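グリッパは指先から選びたい

ロボットアームを選ぶとき、たいていの人は腕の話から始めます。可搬重量はいくつか、リーチはどこまで届くか、繰り返し精度はどうか。私も長いあいだそうでした。カタログを横に並べて数字に丸をつけ、いちばん丸の多いものを買って、さて何をつかませようかと考えるのはそのあと、という順番です。この順番をそろそろ逆にしてもいいのではないか、というのが、この夏ずっと積み木やブロックと付き合ってきた私のささやかな意見です。少し長くなりますが、お茶でも飲みながら読んでいただければうれしいです。

きっかけはグリッパの入れ替えでした。うちの作業台では二本の腕を手前のレールに並べて据え、色ごとにブロックを箱へ分ける作業を練習台にしています。黒い箱には黄色、黄色がかったオレンジの箱にはオレンジ、緑の箱には青。箱の色と中身の色をわざとそろえていないのは私の趣味で、見学に来た人には必ず「ややこしい」と言われますが、ややこしいほうがこちらも寝ぼけずに済みます(朝いちばんに動かすことが多いものですから)。

比べたのは、Gedonの平たい爪と、Grellumのやわらかい指先パッドでした。制御側はJovbridgeのコントローラで統一しています。欲を言えばコントローラも二種類試したかったのですが、いっぺんに二つ変えると何が効いたのか自分でもわからなくなる、という苦い経験が何度もあるので、今回はぐっとこらえました。

最初の週はGedonの爪で100個。次の週はGrellumのパッドで100個。合わせて200個のブロックをつかんでは放し、つかんでは放し、そのたびに手元のノートへ正の字を書いていきました。ログは自動で残るのに、どうして手で書くのかと聞かれることがあります。手で書いていると、失敗の前に「あ、これは落とすな」と思う瞬間があって、その予感ごと余白に書いておけるからです。あとで読み返すと、正の字よりも余白の走り書きのほうがずっと役に立ちます。
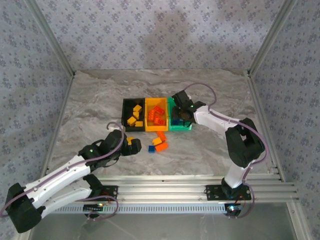
さて、その余白に何が書いてあったかというと、いちばん多かったのは「斜め」という二文字でした。ブロックはきちんと寝ていてくれれば、どちらの指でもつかめます。困るのは、隣のブロックに片側だけ乗り上げているときです。平たい爪は面と面がぴたりと合ったときの安心感がすばらしいかわりに、少しでも角度がつくと、角の一点だけで押すことになります。すると、つまんだ瞬間にくるりと回る。回ったまま持ち上がることもあれば、ぽろりと逃げることもあります。

やわらかいパッドのほうは、角度がついていても、なんとなく包むように受け止めてくれます。この「なんとなく」が曲者で、うまくいっているときは頼もしいのですが、失敗したときに理由がよくわかりません。爪なら、当たった場所がずれていた、以上、で済みます。パッドは途中までつかめていたように見えて、運んでいるうちに少しずつ姿勢が変わり、箱の上で思いがけない向きになっています。ノートには「いつの間に?」と三回も書いてありました。われながら情けない走り書きですけれど、現場の声としてはこれ以上正確なものもない気がします。

成績だけを見れば、どちらかに軍配を上げることはできます。でも私はここで成績表を載せる気になれません。うちのブロックと、うちの台と、うちの照明での話だからです。カタログの数字に振り回されてきた人間が、今度は自分の数字でよその人を振り回しては申し訳が立ちません。それよりも、二週間で自分の見方がどう変わったかをお話ししたいのです。

一つめは、手先のカメラのことです。以前の私は、上から全体を見るカメラさえ良ければ十分だと思っていました。台の上に何がいくつあるか、箱がどこにあるか、それがわかれば腕は動かせますから。ところが指先の比較となると、肝心なところがいつもグリッパの陰に入ってしまいます。つかむ直前のところが、見たい側からはちっとも見えないのです。手首のところに小さなカメラがあると、指の先と床と、これから向かう先がいっぺんに見えて、気持ちのうえでもずいぶん違います。自分の手で拾うときの目線に近いから、でしょうか。
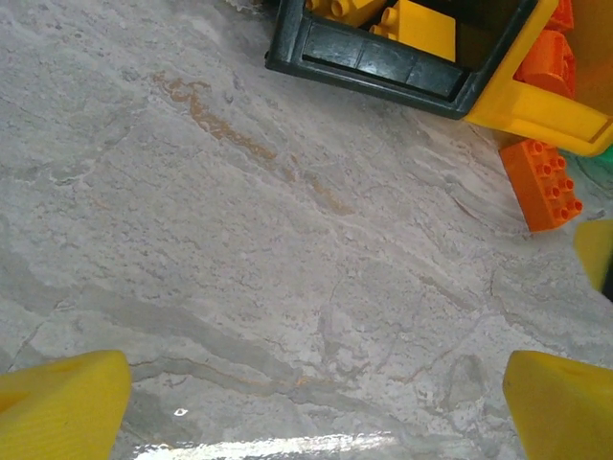

手先のカメラから。黄色い指のあいだは空いていて、オレンジのブロックは右上、箱のそばにある。

ただし、手先のカメラにも癖があります。うちの台は大理石模様で、見た目は気に入っているのですが、つやのある面は光を照り返します。それが指と指のあいだ、ちょうどいちばん見たいところに白くにじむことがあるのです。つや消しの板を敷けばいいじゃないかと、私も最初は思いました。思ったのですが、考えてみれば、世の中の台所も受付カウンターも作業机も、けっこう光っています。つや消しの上でだけ上手な手を育てても、いつかよそへ出したときにまごつくのは目に見えています。そう考えて、模様も照り返しもそのままにしました。このあたりは人によって意見の分かれるところで、「まず簡単な条件で確かめるのが筋だ」と言われれば、はい、そのとおりですと頭を下げるしかありません。それでも私は、少し意地悪な台のほうが好きです。

二つめは、散らかし方のことです。ブロックの置き方なんて適当でよかろうと、初めのうちは箱をひっくり返してざらざらとあけていました。ところが、適当というのは案外かたよるもので、私がやると山がいつも右に寄ります。利き手のせいでしょう。すると右の腕ばかりが忙しくなり、左の腕は手持ちぶさたで、指先の比較をしているつもりが、右腕と左腕の比較になってしまいます。気づいたのは一週目の半ばで、そこまでのぶんは泣く泣くやり直しました。ノートの40ページ目に大きなバツがついているのが、その記念です。

それからは、山の中心を箱の前に持ってくること、色がひとところに固まらないようにすること、この二つだけ決めて散らすようにしました。きれいに並べてしまうと今度はどの指でもつかめて差が出ませんから、重なりは残します。このさじ加減は料理の塩に似ていて、誰かに言葉で教えようとすると急に難しくなります。

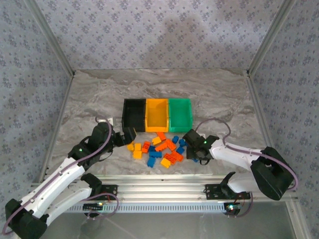 空の箱三つと、その手前に散らしたブロック。オレンジ、黄、青の三色。

三つめは、これがいちばん言いたかったことなのですが、指先を替えると腕の動かし方まで変わる、ということです。当たり前だと笑われるかもしれません。私も頭では知っていました。けれども、パッドに替えた週の終わりに動きを見直してみると、近づく角度も、閉じはじめる高さも、放すときの待ち時間も、私は少しずつ甘くしていたのです。パッドが受け止めてくれるとわかっているから、ぎりぎりまで合わせる手間を惜しむようになる。道具がやさしいと人は横着になる、と言えばそれまでですが、逆に言えば、やさしい指先なら動きの設計に使う時間を別のことへ回せるわけで、これは立派な性能です。そしてこの性能は、どの仕様書にも書いてありません。

反対に、爪のほうで苦労した一週間は、私に角度の見方を教えてくれました。どの面を狙えば回らずに済むか、隣のブロックを先にどかしたほうが早いのはどんなときか。そういう目は、パッドから始めていたら育たなかったように思います。ですから、これから一台目を組むという方にどちらを勧めるかと聞かれると、いつも返事に困って、結局「余裕があれば両方」と答えてしまいます。なんの助けにもならない答えで恐縮です。でも、腕を一つ上の機種にする予算があるのなら、腕はそのままにして、指先を二種類そろえるほうに使ってみてほしい、とは本気で思っています。

もちろん反論もあります。先日、Wróbelの腕を長く使っている知人たちと話していて、それは積み木だから言えることだと、かなりはっきり言われました。重いものを扱うなら腕の剛性が先に決まる。指先は消耗品なのだから、あとからいくらでも替えられる。そのとおりだと思います。机に載る程度の軽いものを相手にしている私の話を、工場の真ん中に持ち込むつもりはありません。

それでも一つだけ言い返させてもらうと、「あとからいくらでも替えられる」と言われているものほど、実際にはなかなか替えないものです。最初についてきた指のまま何年も使い、つかめないものが出てくるたびに、プログラムのほうで無理をする。私自身がそうでした。ねじを数本外せば済むことを先延ばしにして、閉じる速さをいじり、押しつける深さをいじり、しまいにはブロックの置き方のほうを指に合わせようとしたことさえあります。あの時間を返してほしいと思いますが、請求する先が自分しかいません。

指先を先に決める、というのは大げさな方法論ではなくて、つかみたいものを机に出して、まず自分の指で何度もつまんでみるところから始まります。親指と人さし指の腹でつまむのか、爪の先で引っかけるのか、隣を押しのけてから持つのか。二十回もやれば自分の手がどうしたがっているかがわかりますし、そのあとでカタログを開くと、前とは違うところに丸がつきます。

8月に入ってからは、左の腕を爪、右の腕をパッドにして、同じ山を両側から片づけさせてみようかと考えています。比較としては行儀が悪いのですが、得意な向きのブロックをそれぞれに任せられたら楽しいだろうな、と。問題は誰がどのブロックを受け持つかをどう決めるかで、Jovbridgeの設定画面を開いては閉じ、まだ一行も書けていません。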